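Vornska opens one-stop permit desk, by appointment

Foreign workers moving to Vornska can now sort out their residence permit, work permit and tax number at a single desk. The desk opened in July and has 33 forms, down from 100, though several of the survivors have grown longer. 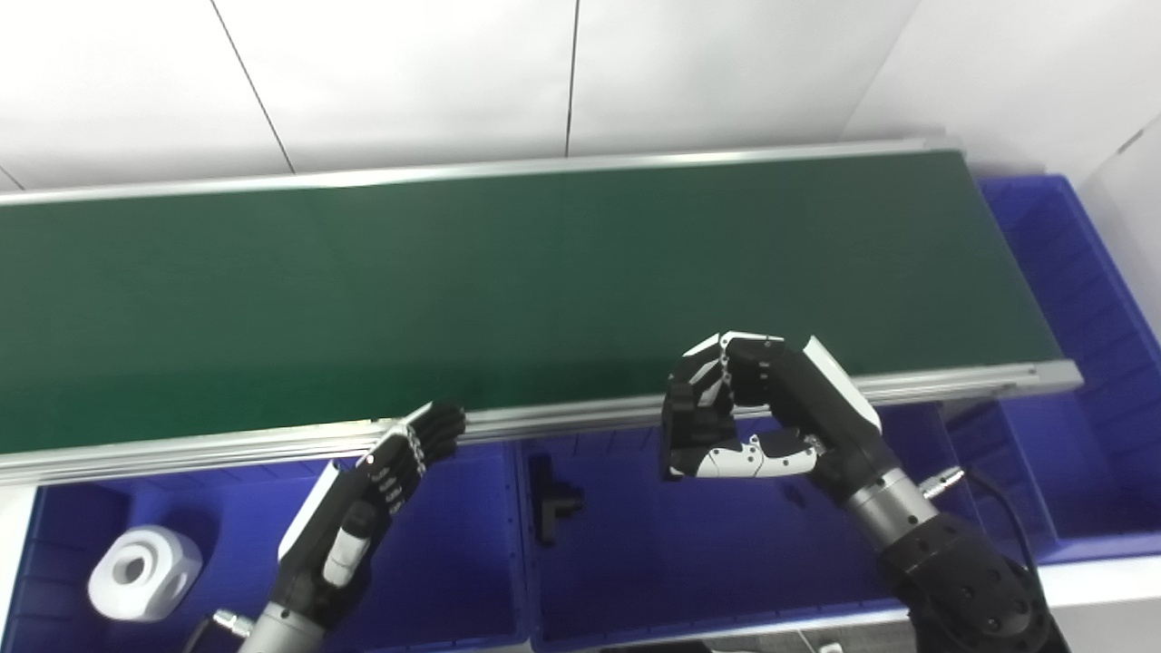
Applicants pay a fee of 200 and are promised an answer within 2 months. The clock starts once the file is complete – a condition the town decides for itself. Proof of a rented flat is still required, and most landlords still ask to see a permit first.

Local employers have welcomed the change with some caution. Prolalport, which has been trying to hire welders from abroad since last spring, called it “a very nice desk”.

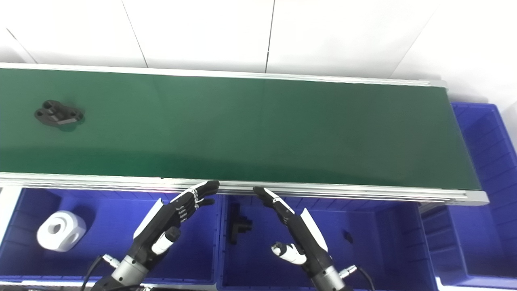

Dezső Nyitrai would have settled for a longer lunch hour, given that the desk shuts at 3 pm and his shift ends at 4. The town says evening opening is being looked at, and that suggestions may be handed in at the desk.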